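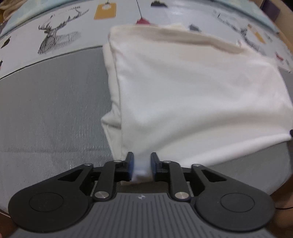

The Folding Club

Brunello Morelli does not like the word "robotics" on the flyer. He has asked twice to have it taken off. He runs the after-school program at Colent, a community learning center that used to be a shoe store, and what his students do there from September to January is fold laundry, badly and on the record, with a two-fingered gripper held in the hand.

"They come in expecting arms," he told me. "Big orange arms. I hand them a gripper and a piece of cloth and they look at me like I've stolen something."

I came in expecting to be annoyed, and for the first hour I was. I have sat through a lot of student technology showcases. There is usually a banner, a sponsor, and a machine that worked fine yesterday. The adults use the word "future" until it goes numb. The club at Colent has a sponsor too, a small parts supplier called Zultance, and it has an entry in the Rorna Challenge, a regional contest that asks teams to teach a machine one household chore. It has 19 students. What it does not have, as of my visit on 9/4/24, is a machine that can fold anything.

The idea goes like this. A student holds the gripper, closes its fingers on the cloth, and makes a fold the way the machine would have to make it, with two fingers and no palm. A camera on the tool records the whole attempt. Do that enough times, the thinking goes, and a program can learn the motion from the recordings. The club's goal is 1,030 folds before the contest. When I asked who had picked that number, three students pointed at each other.

It is slow work, and I doubt the flyer could make it sound otherwise. A white cloth goes down on a gray surface, folded loosely. The student brings the gripper in with its fingertips apart, and then everything depends on the corner. Cloth is miserable stuff. It has layers that slide out from under each other and little points that stick out of the side where you thought you had a straight edge. Pinch too shallow and you get the top layer only. Pinch too deep and you drag the pile.

I tried it. My first fold looked like something left in a gym locker. A ninth grader watched me do it and said, kindly, that they'd keep the recording anyway, and this led to the only real argument of the afternoon.

The argument was about bad folds. One group wants them thrown out. Why would you teach a program to do it wrong? The other group says a set of perfect folds teaches a machine nothing about recovering from a mess, and a mess is what laundry is. Morelli let it run for a good while. He never did rule on it, and I'm still not sure whether that was good teaching or whether he just doesn't know. I asked him. He said he doesn't know.

I liked him more after that, but I kept my list of complaints. The first is the plainest: it isn't clear to me what the students are learning that they will still have in two years. They aren't writing the program that does the learning. That part comes from a package called Amato, which the club downloads and runs on the center's one decent computer, and when I asked a few students how it worked I got answers that ranged from pretty good to a shrug. Several of them are, for now, doing the kind of repetitive work that companies pay people very little to do. Calling it a club doesn't change the motions.

Morelli has heard this one. He says students take turns on the computer side, and that nobody moves over to it without 38 folds of their own in the log. He thinks you can't say anything useful about the data until your wrist hurts from making it. It's a decent answer. It is also a convenient answer for a program that needs a thousand folds.

My second complaint is with the contest. The Rorna rules score the finished demonstration and give nothing for the records a team keeps along the way. I looked through the Colent log, and it is the best thing in the building — dated, cranky, full of crossed-out guesses about why the left edge keeps coming up short. One page says only "it is the hem" and under that, in different handwriting, "it is NOT the hem." A judge will never open it. The judge will watch a machine try a towel for a few minutes and write down a score.

And the third is the one parents should ask about. Will it work? Last season's team, which picked stacking cups, finished near the bottom. Cups hold their shape. I asked Morelli whether choosing cloth right after losing at cups was wise, and he said the students voted, and that he had voted against it and lost.

Toward the end of the session a girl who hadn't said much all afternoon made four folds in a row, each with the same small lift before she turned the corner over. I asked where she had picked that up. From her grandmother, she said, who does it with pillowcases. She didn't see what was interesting about the question. Two others had already started copying the lift, and one of them was arguing that it should go in the log under a name.

I don't think they'll place in January. I told Morelli so as I was leaving, and he asked if I could hold the door while he carried out the recycling.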